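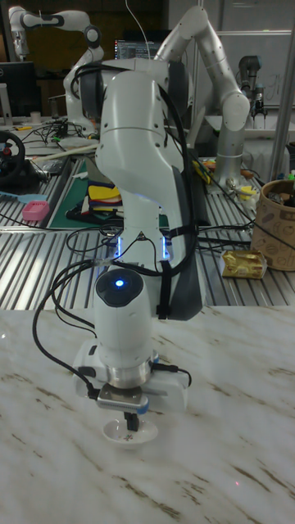 Kustville Police Department

The Kustville Police Department is the municipal law enforcement agency of Kustville. It employs 61 sworn officers and 20 civilian staff, and is based in a two-story building on Lecomte Street that it shares with the municipal court.

History

Policing in the town was first handled by a night watch paid for by local merchants. The watch was replaced by a town marshal and later by a full department. Early officers walked fixed beats between the rail yard and the river and were not issued radios. A fire at the old station destroyed most of the arrest books, so records of the first marshals are incomplete.

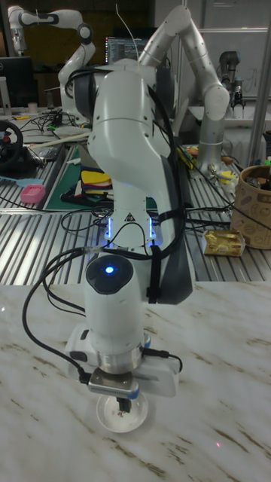
The neighboring village of Stoltard closed its own force and signed a patrol contract with Kustville, which added nearly 600 households to the service area. Two former Stoltard officers transferred to the department.

Organization

The department has patrol, investigations and records divisions. Soledad Quiroga was appointed chief on March 29, 2020, after serving as head of investigations. Hằng Lương is the deputy chief and oversees patrol.

Officers work 12-hour shifts. Dispatch is provided by the county center in Ivano.

Memorial

A granite marker outside the station honors officers who died in the line of duty. A service is held there each March.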